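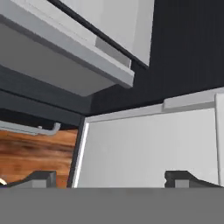
4. Setting up the Cleltis field clinic kit

This section is for the team leader who opens a Cleltis kit at a new place. Please read it completely before you unload the first box. The kit is made for a free clinic of one or two days, with no building of its own and no fixed electricity.

The packing list in the lid of box 1 has 63 lines. If your list has only 59 lines, you have the older kit, without the dental tray and its accessories. Steps 4.1 and 4.2 are the same for both kits.

4.1 Choosing the place

1. Ask the local contact for a flat piece of ground which a loaded vehicle can reach. A school yard or a football field is usually good.

2. Walk over the ground yourself. Look for holes, ants' nests and places where rain water collects.

3. Decide where patients will wait. The waiting area must have shade at midday, also when you arrive in the early morning and the whole field is still in shade.

4. Mark one entrance and one exit with the orange tape. Keep them on different sides.

Note: In Flarkia we put the entrance next to the well, and people who came only for water had to pass through the queue all day. Keep the way to the well free.

4.2 Putting up the shelter

1. Lay the ground sheet with the printed side up.

2. Connect the roof poles first, then the legs. The roof poles have a blue ring and the legs have no ring.

3. Lift the shelter with four persons, one at each corner, and lock the legs at the lowest position.

4. Fix all the ropes before you raise the legs to full height.

CAUTION: Do not raise the shelter in strong wind. If the wind comes up during the clinic, bring the patients out first and then lower the legs.

4.3 Medicine box and cool box

1. Place the medicine box (box 3) on the folding table, never on the ground.

2. Read the thermometer in the cool box and write the value on the card, with the hour and your initials.

3. If the value is outside the green zone, do not use the vaccines. Put the red label on them and inform the Homby office.

4. Give the key of box 3 to one person for the whole day. Write the name of this person on the card.

CAUTION: The cool box must stay closed between patients. Do not keep drinks or food in it.

4.4 Registration desk

1. Take out the patient cards. A full kit contains 300 cards, in bundles with a rubber band.

2. Put the number on the card before you hand it out. Numbers start again from 1 each morning.

3. Stop giving out cards when the doctor tells you. The people who are still waiting receive a yellow slip, with which they come first the next day.

Note: Spare cards and slips can be ordered from Michiels. Orders for the January trips should be sent early, as the boat takes long.

For questions on this section, write to Milan Peeters at the Homby office. Packing up is explained in section 5.

Section last changed: 2022-09-27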